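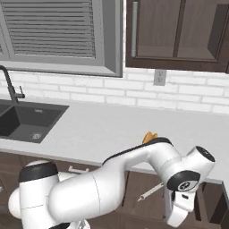

Tutorials > Pondix > Kitchen scenes > Your first pick and place

Last updated: August

Setting up your first pick and place in the Zitdale kitchen

If you've just bought the Zitdale kitchen pack for Pondix 2 and you're wondering where to begin, pull up a chair, because I spent a good many evenings on this and I'd love to save you a few of them. By the end you'll have a simulated arm that reaches over a countertop, picks up one small thing, moves it over the sink and lets go. It doesn't sound like much when I write it down like that! But almost everything you'll want to do later in the kitchen is a longer version of the same job.

I'm assuming you have Pondix installed and have at least opened one of the starter rooms that come with it. You don't need to know how to program, although there's a short section near the end for people who like to tinker with the task file by hand.

What you'll need

The Zitdale kitchen pack, which is sold separately from Pondix itself. You get the room with its counter, sink, cabinets and window, plus a folder of small props.

The Brøndum arm, which comes with the standard Pondix license. There are other arms in the list, and most of them will work, but the joint settings I mention below are for this one.

The Misano grip add-on. It's free and it lives under Extras, where I walked right past it the first time. Without it the fingers will open and close just fine, but they hold on to things very poorly.

A computer with a reasonable graphics card. My own is nothing special and a few years old, and it gets by as long as I keep the shadows on Medium.

Step 1: Load the room and save a copy

Open Pondix, choose New Project, and pick Zitdale Kitchen from the room list. The first load is slow. Mine took long enough that I went and made toast, and after that it was quick every time. Once the room is up, go to File and choose Save Room As, and give it a name of your own. Please do this before you touch anything else. The original room file isn't locked, and I managed to move a whole run of cabinets with one careless drag and then save it that way.

Step 2: Place the arm

Drag the Brøndum arm in from the Robots tab and drop it in front of the counter. Where you put the base matters more than any other setting on this page, so take your time. You want the arm to be able to get to the object and to the sink without stretching all the way out, and you want it to do both without folding back into itself.

The way I go about it is to turn on Show Reach in the View menu, which draws a soft blue bubble in the air, and then nudge the base along until both spots are comfortably inside. If either one is near the skin of the bubble, keep nudging. An arm working at the very end of its reach will do strange things with its elbow, and you'll spend an hour blaming the gripper.

Step 3: Choose something to pick up

Open the Props folder and put one small object on the counter, to the right of the sink. Go with something brightly colored. The counter in this room is a very light gray and the arm is white, so a pale prop gets lost in a hurry. I like the orange ones, which show up nicely even when the elbow is blocking most of the view and all you have to go by is the top of the thing poking up behind it.

Leave the rest of the counter clear for now. I know it's tempting to fill the kitchen up and make it homey (I had a fruit bowl in there within minutes), but one object makes it so much easier to see what's going wrong.

With the object selected, click Settle. It lets the prop drop the last little bit and come to rest on the surface, and you should do it again any time you move the prop.

Step 4: Teach the four positions

Open the Positions panel. You're going to save four of them, and I'd suggest plain names.

Home. This is where the arm waits. Keep the gripper well up and away from the cabinet doors.

Above. The gripper is directly over the object with the fingers open and pointing straight down.

Grab. Same as Above, only lowered until the fingers are on either side of the object. Use the Lower slider for this and leave the joints alone. Stop before the fingertips touch the counter.

Over sink. The gripper is over the middle of the basin. Keep the faucet in mind here – it's a tall gooseneck, and it stands behind the sink right where a lazy swing of the wrist will find it. Come in from the front and you'll be fine.

After saving each one, click Test. The arm will travel there from Home and stop. If it takes a long way around, open that position again and click Flip Elbow, then Test once more.

Step 5: Put them in order

In the Task panel, drag your positions into a list so that it reads Home, Above, Grab, Close Fingers, Above, Over sink, Open Fingers, Home. Yes, Above is in there twice. The second visit lifts the object straight up before the arm heads sideways, and if you skip it you'll sweep the thing along the counter like a crumb.

Set the speed to Slow and press Run. Then sit on your hands and let it finish, even if it looks odd halfway through.

Step 6: Turn on grip and try again

Chances are the first run ends with the object slipping out early. Select the gripper, open Misano Grip, and check the Enabled box. Leave Force at 12, which is the default, and only raise it if you've moved on to heavier props. I cranked mine all the way up to 100 once out of pure impatience, and the object shot off the counter and I never did find it. There's a Find Lost Props button under Tools, for the record. I learned about it later.

Step 7: Let it run over and over

One good run is lovely, but it could be luck. Click Repeat and turn on Shuffle Start, which moves the prop a little each time. You can leave it going over lunch. My longest stretch so far was 1,822 runs, left on while I was out for the day, and the log that came out of it taught me more than any manual. Most of my misses were on the side nearest the sink, and they went away after I moved the base over a touch and saved Above and Grab again.

If you like editing by hand

The task is saved as plain text next to your room file. Each position has a line called pause, and adding a tiny pause after Close Fingers helps a lot. Make your changes with Pondix closed. It writes the file again when it quits, and your edits will go with it.

Common trouble

The arm won't move at all. Check that the room isn't still in Edit mode. The Run button lights up either way, which I think is unkind.

The view is full of robot. Hold the right mouse button and drag to swing the camera around, or press C to hop between the saved views. The one close behind the arm is handy for watching the wrist, but it hides a good part of the counter.

The arm bumps a cabinet door. Doors in the Zitdale room can swing, and they stay where they were left. Right-click the door and choose Close before you run.

The object falls through the counter. You forgot Settle. Go back to Step 3, and don't feel bad about it, I still do it myself.

Once this is running the way you like, try the same task with a second prop on the counter, and after that have a go at opening a drawer. The handles on the base cabinets are slim, so you'll want to bring the speed back down to Slow for that one.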